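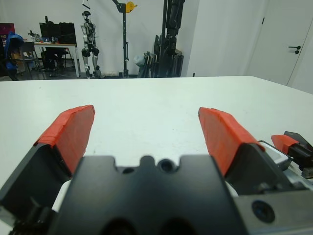 Zerneveo match notes: a little dataset of women's club soccer

What's in it

Hi! I've been logging my local women's league since I moved to the coast, mostly from a folding chair with a thermos, and this is the tidied-up version. There are 363 matches in here, one row each, plus an events file with a row for every goal, card and substitution I managed to catch. The four clubs I follow most closely are Zerneveo, Ristura, Achari and Undeo, so their coverage is the best by a long way. Everyone else gets the score, the venue and maybe a note about the wind.

Files

matches.csv – kickoff time, home side, away side, score at half, final score, pitch surface
events.csv – match id, minute, club, event type, shirt number, my comment
grounds.csv – one line per ground, with the pitch colour code I made up (green is good, brown is a swamp)

How I recorded it

Pen and paper first, then typed in on Tuesday nights. Minutes come from my watch, started at the whistle, so they can be a minute off from the official sheet (more if I was in line for chips). Stoppage time is written as 45+2, 90+4 and so on, and yes, that makes the column text. Sorry! Split it on the plus sign and you'll be fine.

Things to watch for

Shirt numbers change between seasons and I don't list player names at all, so please don't try to follow one defender across the whole file. Crowd size is only filled in when the club announced it. The biggest is 3,000, for the cup final between Ristura and Achari, and I still haven't got my voice back.

Undeo shared a ground with the rugby club for one season and 40 of the rows have "shared" as the surface. I meant to fix those and then April happened.

Own goals are credited to the side that benefited, with "og" in the comment. I changed my mind on this partway through and went back over the old ones, but if you spot a score that doesn't match the events, that's the first place to look.

Using it

Go for it, for anything you like. A credit would be lovely. If you're making charts, start with the first 100 rows, as they have the fullest comments and the neatest handwriting behind them.

Still to do

Penalty shootouts are only in the comments for now. I'd love to give them their own file before next season kicks off.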